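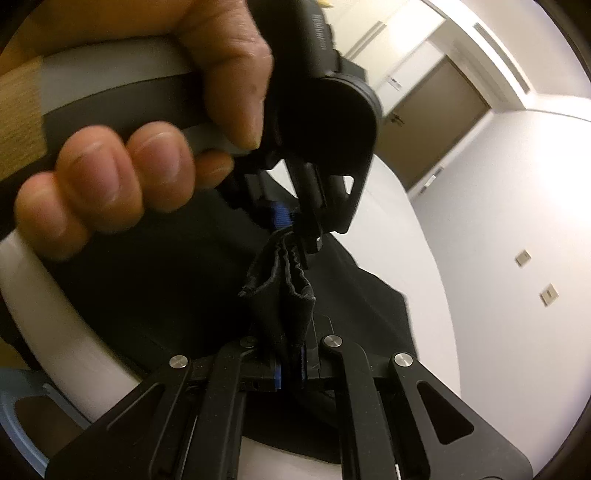 June, 7.40 a.m. Unit B closed unevenly again at start-up. Left finger reached centre before the right, with a lag I could see without the gauge. Unit A closed square. Counters read before touching anything: A 1,383 closures since its last strip-down, B 3,662. B should have come off at the last change of pads and I put it off, so this morning is my own doing.

Opening at the tips, trigger released: A 53 mm, B 51 mm. Both are meant to be 53. Measured three times on B with the calliper across the pad faces, then once more with the pads off. Still short with the pads off, so the loss is in the linkage and the pads can be left out of it.

Order of work on B:

Pads off, fingertip blocks wiped with a damp cloth. Old adhesive on the left block had crept up over the top edge and was holding lint. Scraped it back with the plastic blade.

Outer pivots out first, then inner. Laid the pins on the tray in the order they came out. The right inner pin had a bright ring worn round it a third of the way down. The other three were dull along their length.

Bush on the right inner joint gone oval. Rocked the arm on a new pin to be certain and the play was still there, so the bush and not the pin. Fitted one from the Iston bag. There are two left in it and I have written that on the lid.

Return spring looked tired and I changed it, then put the old one back when the new one turned out stiffer than the one in A. Matching the two units matters more to me than a fresh spring. Both springs go at the next service together.

Reassembled dry. No oil. I tried a drop of light machine oil on the pins in the spring and it picked up fibre from dark cotton within an afternoon, and then left a mark on a pale shirt. Since then the joints get brushed out and nothing else.

10.15. B opens to 53. Fingers meet on the centre line, checked with a strip of paper held in the tips and pulled from each side. Slight drag on the left as it comes past half travel. It went off after thirty or so closures and I have not chased it.

Camera mounts nipped up on both. Ran the Dirov alignment routine for A and B in turn. A passed first time. B failed the first run on tilt, which was my fault for seating the mount on a crumb of old adhesive. Cleaned the seat, passed on the second. I have added "check seat" to the card above the charger, in capitals.

Rest of the morning on cloth. The black pieces are the hardest thing we have for these tools. Folds vanish into one another on the video and the pads have to find an edge that the person holding the handle can barely see either. For a thin piece I gather a bunch of folds with the upper tool and bring the second up from underneath to take the neck of it. That puts a sideways load on the arms, and I suspect that it is this hold, repeated, which wore the bush on the right. Osamu Arai disagrees. He thinks the wear comes from squeezing after the fingers have already closed. He holds the trigger lightly and his units do last longer, so he may have a point. I asked him to send over his counter readings from Wokden so that we can stop arguing from memory.

Jeans after that. Thick cloth is easier to catch and harder on the pads. Taken across a seam, the tips have several layers between them and one pad always lands on the high part while the other is on flat denim. Under that load any slack in a joint shows at once as a twist of the fingertip block. I used the side strip as the test for B.
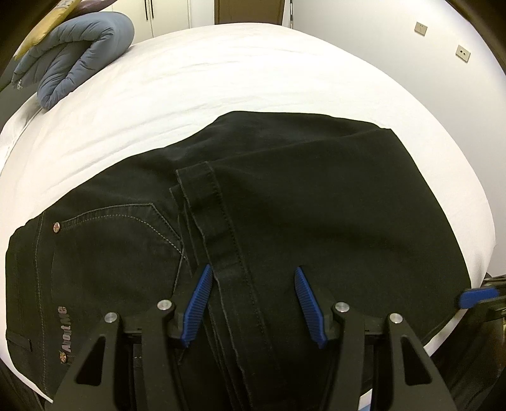

Black jeans, taken at the seam. Left pad against the double-stitched strip, right pad on the denim beside it.

Repeated the seam hold twenty times on B, with a pencil line across block and arm to show any movement. Line stayed true. Did the same on A for comparison and got the same result.

Notes on pads. The ribs run fine and parallel and the ribbing fills with fluff before it wears. A dry toothbrush along the ribs clears it. Going across them tears the edges, which I did to one set in my first week here. Current blue sets are good for now on both units. I would like to try the softer grade that Đoàn listed, but only as a pair and only when both are due. One soft and one hard pad on the same unit pulls the cloth to one side as it closes.

Dust is still a nuisance. Every black part shows it, and brushing moves it about more than it takes it away. It does no harm on the plates. In the pivots it does, so the small brush goes in round all the pin heads at the end of each session, arms open and then arms closed.

2.30 p.m. Arai's figures came. His longer-running unit is past ours on closures and has its original bushes, measured this week with no play he can find. He adds that he does very little denim. So it proves nothing either way, and I have told him so. He wants me to fit a stop behind the trigger to limit the squeeze. I shall make one for B only, from the offcut of nylon in the drawer, and leave A as it is. Same cloth, same person on both, swap hands at midday. If his idea is right the two should drift apart by the next strip-down.

Reset the counter on B to nought. Left A running on.

Still to do:

Stop for B trigger. File the corner so that it clears the spring.

Order bushes, same bore as before. Ask whether a harder material is available in that size.

New blade for the plastic scraper.

Copy the opening widths from the back of the envelope into the log. I have been carrying the envelope round all day.

Find out why the charger lamp for A stays amber after a full charge. Battery reads full on the meter, so it can wait.

5.50. Both units brushed, pads checked, hung up with the triggers released. Measured B a last time before putting the calliper away. 53.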